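List Home | Threads | Authors | Search | Log in

Subject: Re: [stitine-users] grip fault on thin parts
From: Remo Bassi
Date: 2026-01-05

> Does the arm stop when the grip check fails, or does it carry on to
> the place move? We run Sirneck 2 and can't tell from the log.

It carries on. I ran the burger stacking task on our cell, 131 cycles with the stock settings. In 6 of them the fingers closed short of the part, the check returned OK, and the arm went through the full place move holding nothing. No stop, no warning, exit code 0.

All 6 were on the red ring. It is thin, and with the fingers on its two flat faces the closing gap is near the lower limit of the width check. The patty and the lettuce pieces never triggered it. Wrist view with the ring held: 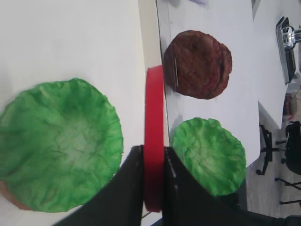 Mao replied off list that the same fault showed up there in June, after the width limit was moved out of the driver and into the task file, and that a missing value is read as zero. Any closing gap then passes.

That matches our logs. Our task file had no min_width line. After adding one, a forced empty close stops the arm within 2 control ticks. I have not rerun the full set.

Until there is a patch, set min_width by hand for each part and keep people outside the cell during place moves. Watchdog timeout here is 1,000 ms, unchanged.

Remo

stitine-users is hosted by Prodero | Contact list owner | Back to top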